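The subscription arm, month one

I said in May that I would never pay a monthly fee for anything with a motor in it. I now pay a monthly fee for something with a great many motors in it, so let's get this over with.

The product is called the Groltanport Bench Plan. For $891 a month you get two small robot arms, a gripper, a slotted table to bolt things to, the teaching software, and a human being you can call. There is a setup charge of $861, which the sales page mentions in a gray font that my optometrist would find interesting. Cancel with a month's notice and they come and take it all away.

My shop in Drallenton strips and refurbishes old desktop computers. Most of the day goes to pulling memory, pulling cards, pulling drives, and putting other memory, cards and drives back in. My wrists are 18 years into this. Hwa-young Wang, who runs the bench next to mine and has younger wrists, thought the whole idea was a midlife purchase. She wanted a better vacuum.

Setup took two days. The instructions say an afternoon, and I suppose they don't say whose. The table was fine. The arms were fine. The software wanted an account, then a second account to manage the first account, then it logged me out of both. I called the human being, who was named Gunvor Lunde, and she fixed it in four minutes and didn't make me feel stupid, which I'd put down as worth a decent slice of the fee.

Teaching the thing is better than I feared. You move the arm by hand to where you want it, press a button, move it again, press again. Saodah Mangundap came by from the Skakerville store to see if they should get one too, and she had it picking up a memory stick within an hour of taking her coat off. It took me most of a morning. She has asked me to mention this.

What it's good at: doing the same thing to the same model of computer. Our big schools contract is 100 identical towers, and for those I'd trust it with the memory all day. It's slow. I can beat it easily on the first machine and comfortably on the tenth. By the thirtieth I'm making coffee and it isn't.

What it's bad at: cables. Factory cables come out of the power supply and go wherever they felt like going that day, and the arm has no opinion about them until it's touching one.

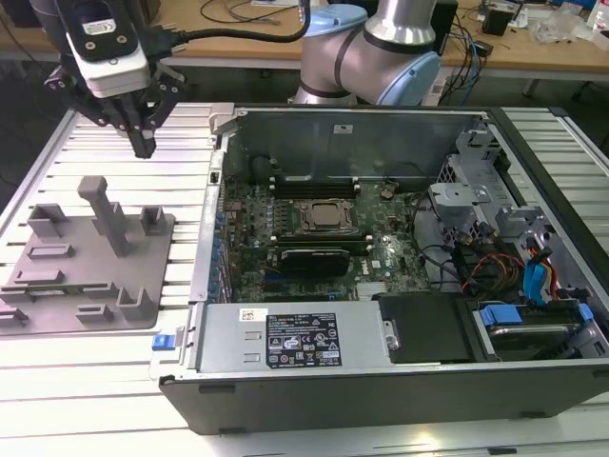
The fixture plates are extra, by the way. You can print your own if you have a printer, and the plan includes the files, but the files come with dimensions for somebody else's parts. I redrew ours three times. The first one held nothing. The second held everything, permanently. If you don't have a printer they'll sell you a plate, and the price had me redrawing with new enthusiasm.

Other gripes. The stop button is a good big one but its cord is short. The gripper's fingers are fine on a memory stick and useless on a screw, so screws are still mine. The monthly report email congratulates me on my "uptime journey" and can't be switched off. I asked Gunvor. She gets it too.

I also looked at the Ogunleye kit, which you buy outright and assemble yourself. Cheaper by the second year if your time is free. Melati Govindasamy has one and likes it, but Melati also rebuilt her own dishwasher for fun, so adjust for that.

I'm keeping the plan through the schools contract and then I'll do the math again. Hwa-young got her vacuum, too. It was easier to buy it than to keep hearing about it.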